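Keep the cable in the checklist

I have maintained hand-held grippers for two years, first at Ridell and now in the workshop at Havia, and I want to argue for something small. The people who plan our work believe that a gripper is maintained when its fingers are clean and its motor turns. I think this is wrong, and it costs us more than the spare parts do.

Our maintenance sheet has 14 points. Nine of them are about the fingers and the drive. Only one is about the cable, and it says "check visually". Karla Olvera, who wrote the sheet, told me that a cable is either good or broken, so there is not much to write. I respect her very much, but a cable has a long time between good and broken, and in this time it makes our worst days. The gripper closes, then it opens a little, then it closes again. The operator thinks that his hand is tired. The programmer thinks that the software is slow. In April we changed a complete drive in one unit, and the fault was still there the next morning, in the last centimetres before the plug.

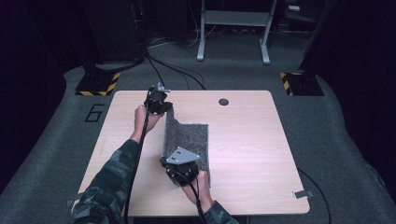 A cable on a fixed machine has an easy life, in my opinion. It is bent once, on the day of installation, and then it can rest. With a hand-held gripper the cable must go wherever the person goes, and the person does not think about it, nor should he. When one hand is lifted at the far side of the table and the other stays low, the thick cable of the raised gripper runs back along the forearm, and every turn of the wrist can arrive at the place where it enters the body. I would like the planners to hold a pair for one hour and pick up cloth with them. After this I believe they would write a different sheet.

My proposal is simple. Take hold of the cable near the plug, bend it gently to both sides while the gripper is closed, and watch the position value. If the value jumps, the unit goes to the bench. Crescencio Carrillo and I have done this for 52 shifts, and it takes us less time than cleaning the fingers.

Ximena Camacho has objected that bending a cable on purpose also makes it older. She is right, and for this reason I say gently. She also prefers to change all cables on a fixed date, as they do at Zaltunberg. I am not against it, but a date does not know which gripper was used the most. I would still want the test between two changes, and I would want it before the shift, when there is still time to take another unit from the shelf.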